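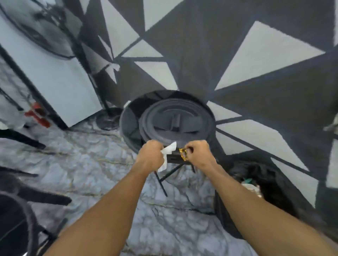

March 17, 2022 – notebook, open day

Right, writing this up while my feet are still throbbing. We had people through from ten until gone four, and I'd say the tidying-up corner did better than anything else we put on, which I did not see coming! Bit-na had argued for it for weeks and I kept saying no one would come out on a wet morning to look at rubbish. The task is dead simple to explain, that's the beauty of it: clear the small bits, tissue in one hand, snack wrapper in the other, and get them where they belong. The round black container with the bar handle across its lid is the bit everyone asked about, mostly because it stands on those thin splayed legs and people wanted to know whether Greta would have it over. (Greta is the arm pair, for anyone reading this who joined after June.) And the big triangle mural behind it got more compliments than the software did. Jacobus says busy walls are good for us, as a plain white backdrop makes any vision model look clever. I think he's right, but I'd like to see it measured.

How the day ran: person does the job first at a normal pace, then Greta has a go at the same kind of pick on the bench next door, then questions. Theresia did most of the talking and I did most of the fetching. Next time we swap, please.

What went well. Greta managed the crumpled tissues far better than she did in rehearsal. I'd changed the closing speed the night before and hadn't told anybody, so own up time, that was me. The setting is saved as profile 3 on the bench machine. Leave it alone until I've had a proper look.

What didn't. Wrappers. Same trouble as ever, the shiny ones throw the depth reading all over the place and she closes on thin air beside them. We had a run before lunch where she missed the same wrapper again and again while a very patient school group cheered her on. When she got it at last they made such a racket that Bijan came running from the other end of the building thinking something had fallen.

Two people came from Wikent and stayed for both long sessions. They wanted to know about soft packaging in general, crisp bags and that sort of thing, and whether we'd thought about suction. We have, I said, and we went off it, because a cup won't hold on a creased surface. They weren't convinced and honestly I enjoyed the argument. Aurora has their card. The Brunomus lot turned up late and only really wanted to see the wrist, so Jacobus took the cover off for them. One of the screws is now missing, so if you find a small one on the floor it's ours.

Best question of the day came from a girl of maybe nine: how does it know when it's finished? I gave a waffly answer about checking the table again. Bit-na wrote the question on the whiteboard and it's still up there – don't wipe it off, I want to talk about it at the next meeting.

Jobs for me: order more fingertip pads from Demchenko (2915 is the part number, I always have to look it up), pull the logs from the wrapper run, send Theresia throat sweets. Bijan is sorting the bench cables. Log folder is labelled "openday_am", the afternoon one hasn't copied across yet.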